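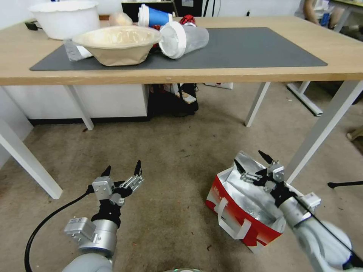

Teleoperation: 217 demos later

Naylor's table-clearing trial has reached 217 demonstrations, all of them driven by a person with a pair of hand controllers while the robot copies along. The job is simple to say out loud: cups, bowls and packets go from the table into a shopping bag on the floor. Folke Hellström, who did most of the driving, says a good run now takes him 152 seconds. I could do it in ten, with a coffee in one hand.

Speed isn't my main complaint, though. Of those 217 runs, 33 were thrown out for fumbles, and I'd like to see them put back. A robot that has only watched clean grabs has no idea what to do when a paper bowl folds or a bag handle flops over the opening. The team's answer is that bad runs teach bad habits. Maybe so – but then somebody should record the recoveries on purpose, and so far there are 8 of those.

I also wonder how much of the skill is Folke's. He knows which way to tilt the wrist over a soft bag and he does it without thinking. Put a new driver on the controllers and the motions look different, even with the same items in the same places. Which version is the robot supposed to learn?

The first run with no one at the controls is planned for December. Until then I'm filing this under remote control.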